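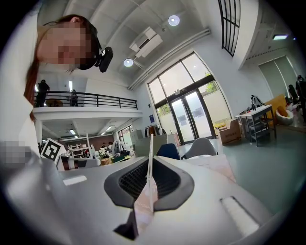
Hello all, and thanks for the lively replies on the draft checklist for hand-held gripper work! I've been through the lot and I'm really pleased with how it's shaping up. The section I'd most like to get right is the pre-start check on the tool itself. At the moment it says "inspect housing", and two people can read that quite differently. Take the thin pink film draped over the front of the vent here: does it count as packaging, a cover or a fault? I'd like the check to say "look at the vent, name anything lying across it, and get a yes or no from the shift lead before you start". Ten seconds, and everyone does it the same way.

On 2471 you wrote:

> Clause 6 asks for a clear zone of 600 mm round anyone
> wearing a headset. We tried it at Bamia and people kept
> drifting out of it when they leaned in over the tool.
> Could the zone be measured from the head, not the feet?
> Also, who looks after long hair? Our own rule is tied back,
> no exceptions, but I can't find it in the draft.

Yes to both, I think! Measuring from the head is a lovely idea and I can't see a snag with it, though I'd be glad if someone at Vosberg would try it with a tape before we change the wording. As for hair, it's in the Han site rules but never made it across to ours. I've put it in as 6.3, loose hair tied back before the headset goes on.

Marker boards next. The draft wants them flat and fixed. Plenty of us prop them at an angle and get good results, so I've written "fixed so that it can't slide, at any angle, and noted on the sheet". Shout if that's too loose.

Still open:

- balconies and upper floors: do people up there count as being in the work area?
- keeping the route to the doors clear, and how wide
- whether sheets are kept for 50 sessions or 852, as Fomia have asked (I'd happily go with the bigger number, storage is cheap)

Comments by the end of October, please, on the list so we can all see them. The balcony one especially, I keep changing my mind!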